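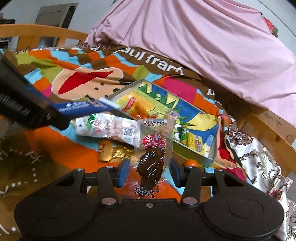 Why do trains run on rails and not on the road?

A steel wheel rolls on a steel rail very easily, so one engine can pull a long and heavy train without using too much power.

Try it at home with a toy car. Push it on a thick carpet, and it stops soon. Push it on a smooth floor, and it goes much farther. The carpet bends under the wheels and takes away the push. A steel rail bends only a very little, so the train keeps most of its push.

The rails also do the steering. The driver of a train has no steering wheel! Each wheel has a raised edge on its inner side, which is called a flange. The wheel is also a bit wider near the flange and a bit narrower on the other side. In a gentle curve this shape helps the train to turn by itself, and the flange keeps it from leaving the rail.

Under the rails there are strong bars called ties. They hold the 2 rails always at the same distance. Under the ties there are many small stones with sharp corners. The stones lock together, carry the weight and let the rain water run away.

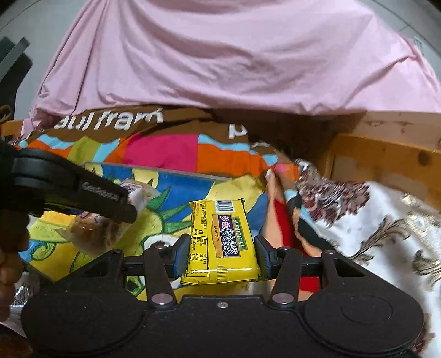
TRAINS AND TRACKS: Stopping

Easy rolling has also a bad side. Because steel slides on steel more easily than rubber on a road, a train needs a long way to stop. Think about the freight train from Letlow to Zodine. It weighs 4,000 tons and is 400 meters long. When Sofia Falcão, the driver, sees a red signal, it is already late to begin braking. For this reason there is another signal before it, and it tells her to slow down in good time.

Most trains brake with air. A pipe goes from the engine to the last car. When the driver lets air out of the pipe, the brakes press on the wheels of every car. If the pipe breaks, the air goes out too, and the train stops by itself.

So please never walk on the tracks, and wait behind the line on the platform. A train can not go around you.

Words to remember: flange, tie, signal, brake pipe.

Text: Chie Hayashi and Tõnu Koppel | Contact | © Ristoson Children's Pages | Back to top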